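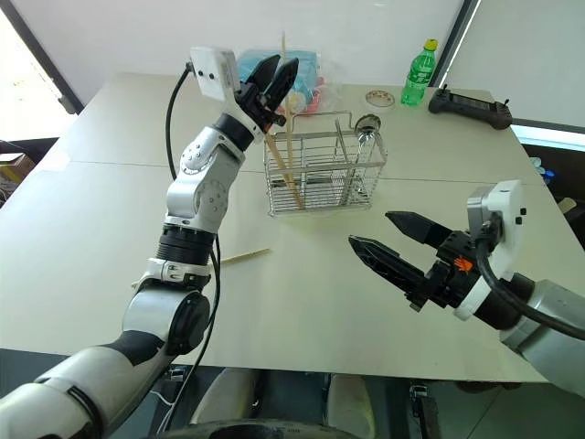 Trurnutari has completed a bench comparison of two camera arrangements for its Virnach gripper controller and will ship the next release of the controller with wrist camera input switched on by default. The comparison was run at the company's Ngui test site and finished in June. It measured how well a parallel gripper picks thin and polished utensils when the controller is given a head camera view only, and when the same view is combined with a close view from the wrist. The work was done on a two-arm table with a white top, using bamboo chopsticks and a metal spoon set in a stainless-steel wire basket. The wrist camera is a small white module with two lens openings, mounted beside the gripper so that the fingertips stay in view during the approach.

Utensils were selected for the test because they expose errors that larger parts hide. A chopstick is narrow compared with the opening of the gripper, and a small error in the estimated angle leaves one finger touching before the other. A spoon presents a curved, reflective bowl above a narrow neck. The wire basket adds a second difficulty. Its vertical bars are close in width to the utensils they hold, and depth readings taken from the head position tend to merge the two.

The test program recorded 2,440 pick attempts. The first 440 were used to set finger force limits and to check the alignment between the head and wrist views, and are excluded from the results. The remaining 2,000 were scored, divided equally between the two camera arrangements. Spoon picks account for 700 of the scored attempts. All others are chopstick picks, either from the basket or from the open tabletop.

An attempt was scored as complete when the utensil was lifted clear of the basket or table, held, and released on command. Attempts in which the fingers closed on a basket wire were scored as failed, including those in which the utensil was also lifted. Attempts stopped by the operator were scored as failed and marked separately in the log.

With the head camera alone, most failures took place in the last part of the approach, when the gripper covered the utensil in the head view. The controller then closed on the last position it had calculated. On the open tabletop this had little effect on the result. In the basket it led to contact with the wires, mostly on picks where the chopstick leaned against a divider.

With the wrist view added, the controller was able to correct finger position until closure began. The number of wire contacts fell for both utensil types, and the change was larger for the spoon. The two arrangements performed at the same level on chopsticks lying flat on the table, and the company does not claim a benefit for that case.

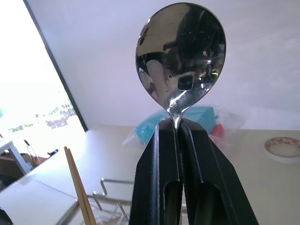

Reflections remained the main source of error for the wrist camera. A polished bowl shows the room back to the camera, and in early attempts the controller at times treated an edge in the reflection as the edge of the spoon. Engineers changed the target point from the bowl to the neck, where the fingers have a short, near-straight section to close on. The change was made during the setup attempts and applies to every scored spoon pick in both arrangements.

"The wrist view is useful over a short distance and gets in the way over a long one," said Shabani Minja, who directed the comparison for Trurnutari. "We weight it low until the gripper is close to the basket, then raise it. If the weight goes up too early, the arm follows reflections. If it goes up too late, there is no time left to correct."

The controller also requires the two views to agree in time. If the wrist frame is more than 200 milliseconds older than the head frame, Virnach discards it and continues on the head camera. Discarded frames were rare in the scored set and did not change the ranking of the two arrangements.

Finger surface was held constant throughout. The fingers used have ribbed inner faces, which the company selected for grip on round sections. Smooth fingers were not part of this comparison, and no statement is made about them. Closing speed was also fixed, at the value used in the current release.

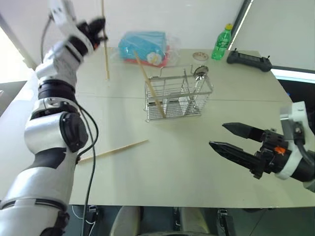

Left arm raised with a chopstick in its gripper; right gripper open beside the utensil basket. Trurnutari test table, Ngui.

Several limits apply to the results. One basket type was used, and its position on the table was changed only between blocks of attempts. Daylight from the window was not blocked, so lighting varied over the day. The company logged the time of each attempt and found more discarded target points in the early afternoon, but the test was not designed to measure the effect of lighting and the finding should be treated as an observation. Two-handed picks, in which one arm steadies the basket for the other, were not scored.

"There is a case for steadying the basket with the free arm, and we expect to test it," Minja said. "It needs its own scoring rules. A basket that moves a little during a good pick is not a failure, and our current rules have no place for that."

Changes in the next Virnach release

Wrist camera input is on by default where a wrist camera is detected. Existing installations keep their present setting after the update.

The wrist view weight can be set as a function of distance to target. The default curve is the one used in the scored attempts.

A neck target option is available for spoons and similar shapes.

Wire contact is reported as a separate event in the attempt log.

The release is supplied to current Virnach users as a standard update. Systems with a head camera only are supported without change. The attempt log format, scoring rules and summary tables from the comparison are available on request.

About Trurnutari

Trurnutari develops control software for parallel grippers and small two-arm workstations. Its Virnach controller handles approach, closure and release, and accepts input from head and wrist cameras. Bench testing is carried out at the company's site in Ngui.

Media

Requests for the summary tables, and for interviews with Shabani Minja, should be addressed to the Trurnutari press office.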